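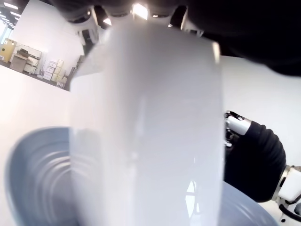 Household Storage Working Papers, March
By the Prundanholm Household Studies Group

3.2 Classification of the containers

The survey was carried out in three settlements, Prundanholm, Dunbar and Niller, and covered 40 households. In each household one adult was asked to show all the containers which were kept for use again after their first contents were finished. In total 664 containers were recorded. Glass jars and metal tins were recorded on the same form, but the present section treats only the plastic ones.

A first difficulty was the vocabulary. The same object was called a tub in one kitchen and a bucket in the next, and in Niller the word "can" was used for almost everything with a lid. For this reason we did not classify by the name given by the household. We used instead three properties that the interviewer could judge without measuring: the height compared with the width, the transparency of the wall, and the form of the opening. The tall white translucent type that widens slightly toward the top (Figure 2) belongs in this system to class B. Class A contains the clear types, and class C the types with a colored or fully opaque wall.

The transparency was kept as a separate property after the pilot interviews. Several respondents explained that they want to see how much flour or rice is left, and that they put an opaque container on the high shelf, where it is often forgotten. A translucent wall was considered acceptable for dry food by most of them, although some preferred it only for salt and sugar. We return to this point in Section 4.

The second difficulty concerned the lids. A container without its lid was in many homes not thrown away, but moved to another room, where it received pegs, seeds or small tools. We therefore recorded the present room and, when the respondent could remember it, also the earlier room. In 13 households the respondent could not remember any earlier room, and these forms were left out of the analysis of movement. They remain in the general count.

The coding was done by 2 coders working separately on paper forms, which were later entered in the Ustar database. Where the coders did not agree, the form was read again together and a common code was chosen. Most disagreements were between classes A and B, and came from old containers whose clear wall had become cloudy with washing. We decided to code the wall as it was on the day of the visit.

Figure 2. Class B container: tall, white, translucent plastic, slightly wider toward the top.

Related papers in this series
Lids, labels and memory in the Dunbar interviews
What is kept on the high shelf
Notes on the Ustar coding form

Contact the series editors | Copyright Prundanholm Household Studies Group | Back to top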